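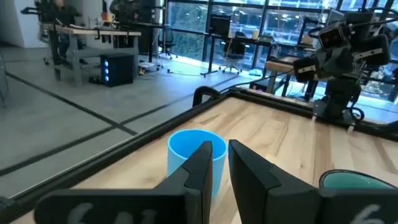 Light blue plastic cup on a wooden tabletop.

How to check and clean a mass air flow sensor at home

If your engine hesitates when you press the gas, or the idle goes up and down at a red light, the mass air flow sensor is a good place to look. It measures how much air goes into the engine, and the computer uses this number to decide how much fuel to inject. When the small wire inside the sensor gets a layer of dust or oil, the number becomes wrong.

I wrote this page for cars with a gasoline engine and a hot wire sensor. Some older cars use a flap type meter, and this method is not for them.

What you need

A can of mass air flow sensor cleaner. I use the one from Rulex, but any brand is fine if the can says it is made for this sensor. Do not use brake cleaner or carburetor cleaner. They can leave a film or attack the plastic.
A screwdriver or Torx bit that fits your sensor screws.
A clean towel with no loose fibers.
A scan tool that shows live data. Mine is a simple Colteo reader.

Before you start

Read the codes and write them down. P0101, P0102 and P0103 belong to the air flow circuit, but also P0171 (mixture too lean) can come from a dirty sensor. Please remember that a vacuum leak gives P0171 too, so look at the rubber hoses and the intake boot first. Bend the boot with your hand. Small cracks often hide in the folds.

Then let the engine reach normal temperature and look at the air flow in grams per second. Write down the value at idle, and again at 2000 rpm with the transmission in Park. Your repair manual gives the correct range for your engine. Keep your own numbers also, you will need them later.

Removing the sensor

1. Turn off the ignition and wait until the engine is cool.
2. Find the sensor. It sits in the air tube between the filter box and the throttle body.
3. Press the lock on the connector and pull the connector straight out. Do not pull on the wires.
4. Remove the two screws and lift the sensor out slowly. If the rubber ring stays in the tube, take it out and keep it.

Cleaning

Hold the sensor over the towel and spray the wire and the small plate beside it, 10 to 15 short sprays, from different sides. Never touch the wire with a brush, a cotton stick or your finger. It is thinner than a hair and it breaks very easily – then you have to buy a new sensor.

Leave the sensor to dry completely. The can usually tells you how long. I normally do this job on a Tuesday evening and put the sensor back the next morning.

While you wait, check the air filter. A reader, Siham Awwad, wrote to me that her sensor was dirty again after one month. Her filter was the oiled type and had too much oil on it. She changed to a dry paper filter and the code stayed away.

Putting it back

Check the arrow on the sensor body, it must point toward the engine. Put the rubber ring in its place, tighten the screws by hand and push the connector until it clicks. Clear the codes, start the engine and compare the live data with your first numbers. If the readings are still outside the range in the manual, test the power and ground at the connector before you order a new part.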